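Comparing hand-held grippers: questions from the Jollholm trial

Which grippers did you compare?
Two sets of finger pads, called Parry and Tunness, on the same black hand-held body. Vaughn Achterberg ran the Parry sessions and Natália Štefanec ran the Tunness ones.

How long did the trial take?
Seven sessions in April, with over 900 recorded grasps.

Can I swap the pads myself?
Yes. Each pad is held by one screw. Check that both jaws close evenly before you record again.

Do you test on a bench or in a home?
Both. Bench runs are easier to repeat, but pads that do well there can still struggle with soft packets and thin paper. The home runs cover tabletop pickup and clearing things into a bin.
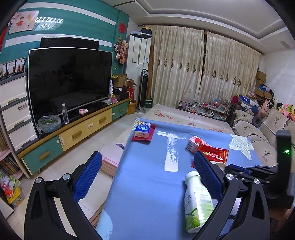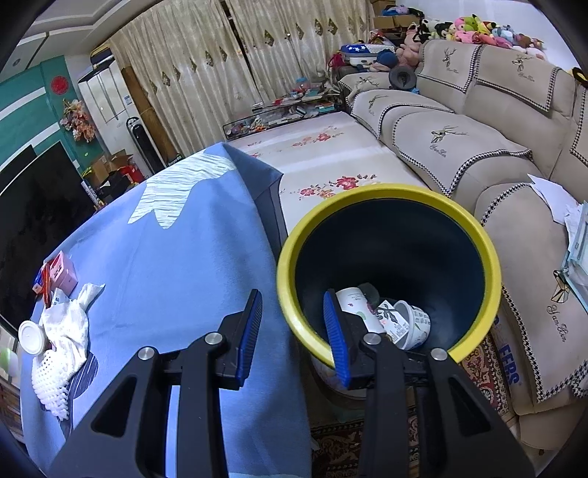

Gripper with jaws open, at the blue-covered table (first) and at the yellow-rimmed bin (second).

Which objects are hardest?
Empty paper cups and flat packets. Cups crush if you squeeze too fast. For packets, come in low and pinch a raised corner. Full bottles are easy for both pads as long as you grip near the middle.

Does the camera need to be recalibrated after a pad change?
No, unless the camera mount was loosened. After a drop, always run the calibration, even if nothing looks bent.

How far should the jaws open before a grasp?
We start every grasp fully open. It makes the recordings easier to line up later.

Which pads do you recommend?
Tunness for mixed household items. Parry wore more slowly and is fine for boxes and bottles.

Can I borrow a set?
Yes, for up to 4 weeks. Pickup is at the Badcombe office, and sets must come back with all 6 spare screws.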